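Keeping a Shared Microwave Clean: Report by Tanvir Jayasinghe

1. Background

The Hopkin building dates from 1941 and has one kitchen for the whole of our floor. In February I asked my tutor, Bernd Kohlhase, if I could use its microwave for the household materials module. The question was simple: does covering food make enough difference to the cleaning that people should be asked to do it?

2. Method

I heated 200 g of tomato soup in the same bowl each time, uncovered for the first set of runs and covered with a Catico plate lid for the second. After each set I wiped the walls, the turntable and the inside of the door with damp paper towels. The towels were weighed before and after on a kitchen scale. All the runs were done at one power setting – I left the upper knob alone and only turned the timer.

I also boiled 100 ml of water with a slice of lemon before wiping, to loosen anything dried on. The turntable was lifted out and washed in the sink, then put back on its roller ring.

3. Results

The covered runs left very little on the walls. The uncovered ones left splashes on all sides and a film on the glass tray. The ring under the tray took the most time to clean in both cases, as soup had run beneath it.

The outside was wiped last. The knobs needed a dry cloth afterwards.

The microwave, door open and door closed:
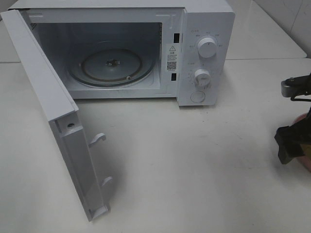
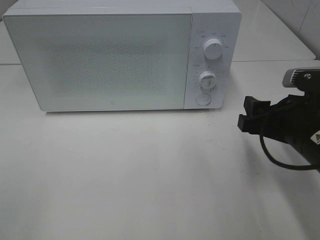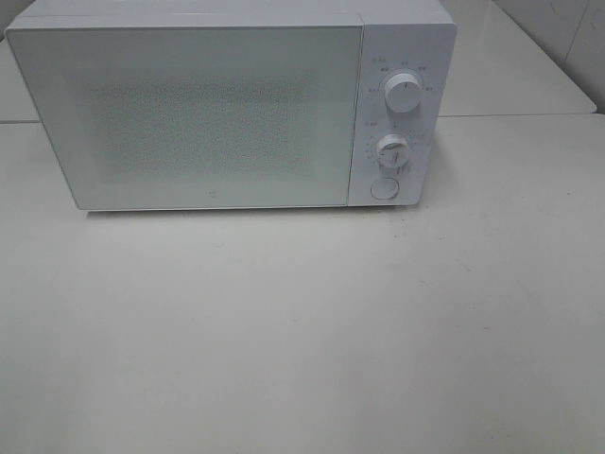 4. Problems

The kitchen scale only reads to the nearest gram, so small differences were lost. Two of the covered runs had to be repeated after the lid slipped. I would use a better scale next time and try a thicker food as well, such as porridge.

5. Recommendation

Keep a lid next to the microwave and wash the turntable and ring once a week. A lid costs less than the paper towels I got through.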